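Muli Dog Temperament Notes

README and data card, written by the person who keeps it all together. If you only want the columns, skip down to "What's in the file".

What it is

Muli is a collection of short written notes by dog owners about what their dogs are like to live with. It began as a text file I kept while trying to choose a breed for our house, and then I let other people add to it, and it got rather out of hand! There are now 1,000 notes, covering 40 breeds and crosses. Each one is a paragraph or two in the owner's own words, with a few tick-box answers alongside.

I wanted the bits that breed guides skate over. Does the dog settle in the evening? What happens when the doorbell goes? Can you leave a sandwich on the arm of the sofa? Owners are very good at this sort of thing once you get them going.

Where the notes came from

Most of them, 600 in all, came in through the form on the Florkwood site, which is a small forum for people with herding and working dogs. The rest were typed up from paper sheets handed out at the Girberg dog show and at a couple of training classes near me. The paper ones are shorter and have more spelling mistakes, which I've left in. I did change dogs' names to initials, and I took out addresses, phone numbers and anything that named a vet or a breeder.

Everybody ticked a box saying their note could be shared. If somebody changes their mind I take the note out and it's gone in the next version. 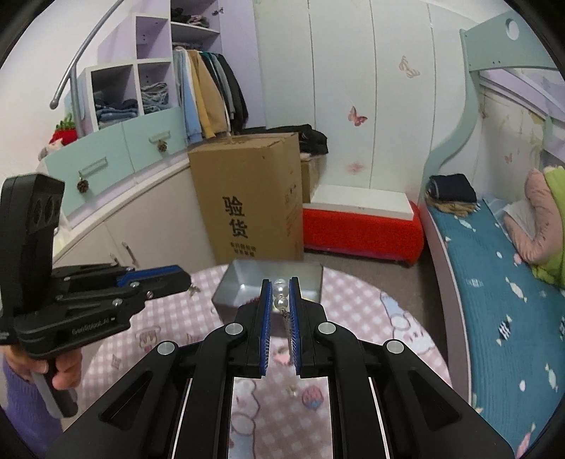
Can I use the notes to work out which breed is best with children?

I wouldn't, because the people who wrote in weren't picked evenly, and plenty of them have no children at home. You can read what owners of a breed say about life with children, and that's useful, but a score worked out from it would look far more solid than it is.

What's in the file

It's one plain CSV file, one row per note. The columns are:

note_id - a number, never reused, even when a note is taken out
breed - as the owner gave it, tidied up to one spelling per breed
age_band - puppy, young, adult or older
home - flat, house with garden, farm or other
energy - the owner's own rating, low, middling or high
strangers - friendly, wary, noisy or "depends"
other_dogs - same choices as above
note - the text itself
source - form or paper

Blank means the owner left it blank. I haven't guessed at anything. "Depends" was put in after the first month because so many people had scribbled it in the margin, so you'll see less of it in the earliest rows than there probably should be.

Crosses are listed with both breeds if the owner knew them, and as "mixed" if they didn't. I had a long think about splitting the collies up further and decided against it - too many people had just written "collie" and left it there.

Things to watch out for

Energy ratings are all over the place. Someone who has kept border collies all their life will call a dog "middling" that would wear me out before breakfast. Please don't compare ratings between breeds without reading a good handful of the notes first.

Working and herding dogs are heavily over-represented, thanks to Florkwood. There are only 2 notes on greyhounds, which is a shame, as both are lovely.

People also write in when they've got something to say. That means lots of adored dogs and lots of very trying ones, and not many in between. Puppies get a worse press than they deserve, and older dogs come out as saints. 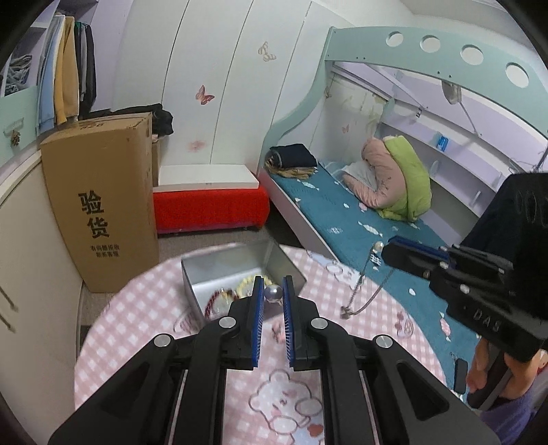 Some of the notes mention biting or snapping. I've kept these in, as leaving them out would give a false picture, but they're one person's account and there's no way of checking them. Nothing in here should be used to make decisions about a particular dog, or to set prices for pet insurance, or to write rules about which breeds can live in a rented flat.

Using it

You're welcome to use Muli for study, teaching, writing or plain nosiness. Please say where it came from and which version you had. If you want to sell something built on it, drop me a line first.

There's a small script in the tools folder called bumora that pulls out all the notes for one breed and puts them in a text file for reading. Give it the breed name in quotes, spelt as in the breed column. It's slow and it complains if there's a comma in the wrong place, but I use it every week.

Versions

I put out a new version every January. Small fixes go in as I find them and are listed in changes.txt.

Adding a note

Use the form at Florkwood, or copy the blank sheet in the forms folder and post it to the address printed on the back. One note per dog, please, however many you've got. Cats have been sent in twice now and I've had to say no, very reluctantly, to both.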